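The Town at the End of the Aid Road

I got to Briria in October, at 4 in the afternoon, with one bag and a phone number that turned out to be missing a digit. The bus driver took pity on me and pointed up the hill to the district office, where Zubaida Durrani was eating her lunch three hours late and was willing to share it.

Zubaida runs the resettlement desk. When the river took the lower valley two years ago, 589 families moved up here from Khokhar, and most of them are still here. The town had a school, a clinic and one good well. It now has the same school, the same clinic, two wells and a whole lot of meetings (I sat through five, and I only understood the jokes in one of them!).

I'd come with a simple question: who decides what gets fixed first? I figured I'd be told it was the ministry, or the donors, or the town elders. Zubaida laughed and pulled out a binder. Every agency that works here sends her its own form, and every form asks the families for the same things in a different order. She has filled in 1,223 of them. She keeps the carbon copies in rice sacks.

"They ask how many goats people lost," she said. "Then the next one asks how many goats people have. I want someone to ask where they'd like to live."

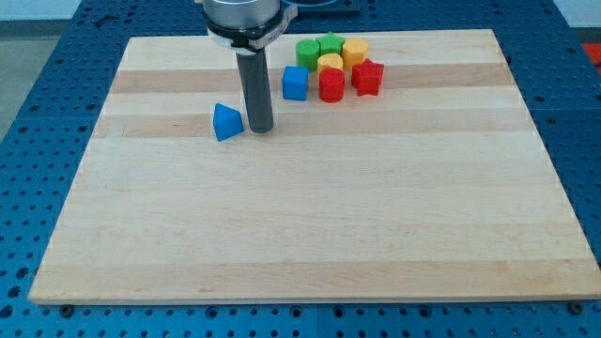 A striped maple board on a perforated blue work table.

The next morning I met Keith Hartley, who came out from Fleltunthorpe to work for Trulevum, a small charity that pays for water pipes and roofing. He's a big, slow-talking guy and I liked him right away, even when we disagreed, and we disagreed a lot. His view is that the forms are annoying but they're what keeps the money moving. Without them, he told me, the folks back home stop trusting the whole thing, and then there's no pipe for anyone.

Fair enough. But I walked the pipe with him, all the way down to the last tap, and the women waiting there wanted to talk about land papers. They'd built on borrowed plots. Nobody would plant a fruit tree on a borrowed plot, one of them told me, and she had apricot stones saved in a jar, waiting. Keith wrote that down. His budget has a line for seeds and no line for lawyers.

I asked Zubaida later if she could join the two things up - the pipe money and the land question. She's trying. She has drafted a single form, one page, and she wants all the agencies to use it. Trulevum has said yes. Two others are thinking it over, and the ministry wants it longer.

On my last evening we drove to the bend where you can see what's left of Khokhar, mostly walls and a line of poplars. Zubaida's aunt used to have a shop down there. We stayed until it got too dark to see the trees, and then she had to get back, as there was a meeting at seven.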